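Cleto Bench Cell – planning and ordering

The Cleto is a tabletop pick-and-place cell for small parts. It ships as a single arm on a white work surface with a two-finger gripper and a wrist camera. Most buyers use it for sorting, loading and simple kitting, where the parts fit in a palm and the work changes every few weeks.

What is in the base price

Arm, controller, power supply and emergency stop
Two-finger gripper with one set of black fingers
Wrist camera and cable
White work surface
One seat of Vivon, our setup and teaching software

What is not in the base price

The stand. If you already have a bench, check that it doesn't rock before you order. A bench that moves will cost you more in lost picks than the stand would have.
Fixtures. Budget for these separately. Customers who skip this line usually come back for it within a month.
Spare fingers. Order 2 sets with the cell. They are the part you will replace most.
Guarding, if your site requires it. Ask your safety person before you ask us.

Budgeting for the first year

The arm is the easy number. Time is harder. Plan on 8 working days from delivery to a first job you can leave running, assuming one person is free to do it. Mayuree Nilsuwan in applications keeps a planning sheet that covers parts, fixtures and staff hours, and she will go through it with you on a call. Have your part drawings ready, or mail us a handful of the real parts. Real parts are better.

Software support is included for the first year. After that it is billed yearly, per cell. If you let it lapse, Vivon keeps working but you stop getting updates.

Choosing a camera position

The wrist camera is fine for close work on parts that sit flat. It sees the fingers and whatever is between and beyond them, so you can check a pick as you teach it. It is a weaker choice for finding parts across a wide area. For that, add the Myung overhead mount, which takes most small industrial cameras. The mount can be added later, but the cable run is easier to do at install – tell us when you order if you think you will want it.

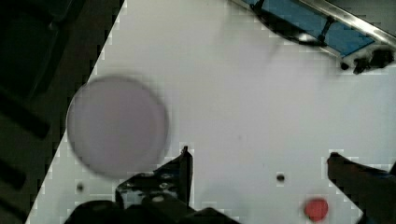
Small, flat parts are the ones to test first. A part that sits low on the surface leaves very little for the fingers to close on, and the standard tips may be too thick. We stock a thin tip for this. Send samples to Noel Marquez at our Drurkcombe shop and he will try both and report back before you commit to either.

Lead time and delivery

Cells are built to order. Current lead time is 30 days for the base cell. Fixtures are quoted per job. Orders placed in June ship later than usual while the shop does its yearly maintenance.

The cell arrives on one pallet. Shipping weight is 107 lb, so have a second person there to unload it.

Returns

Unused finger sets and tips can be returned in their packaging. Custom fixtures can't. For anything else, call the shop and ask for Princess Talavera.

Demo cell

There is a working cell at Drurkcombe, open to buyers on Wednesday afternoons. Bring parts.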